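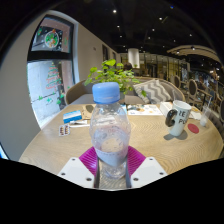
A clear bottle with a light blue cap.

The Skerska Ministry of Prosperity closed its books every May, and Farzana Rathnayake was the one who had to make them close.

"We grew," the Minister said, before she had sat down.

"We shrank, sir. By 236 million."

"Against whom?"

"Against last year."

He thought about this. "Who did worse?"

She looked. Zescombe had done worse, on account of the flood. So had Rojanasak, which had spent the winter without a government and then with two.

"So we lead the region," he said.

"The region is usually eleven countries."

"It's a big region. Trim it."

She went back to her desk and trimmed it. By four o'clock Skerska was first out of three, and the bread line outside the Divgate branch office had been moved into the column for retail activity, where it did wonders. There were 407 people in it. Her brother was one of them, and he texted to ask if she wanted rye.

The Minister gave his speech on Friday. He used the word "envy" six times. The Divgate Courier ran it on the front page under a chart with no numbers on the side, and the anchor on the evening news asked him how he stayed so humble.

Farzana watched it at home with the sound low - the rye was a little stale - and started on the figures for June.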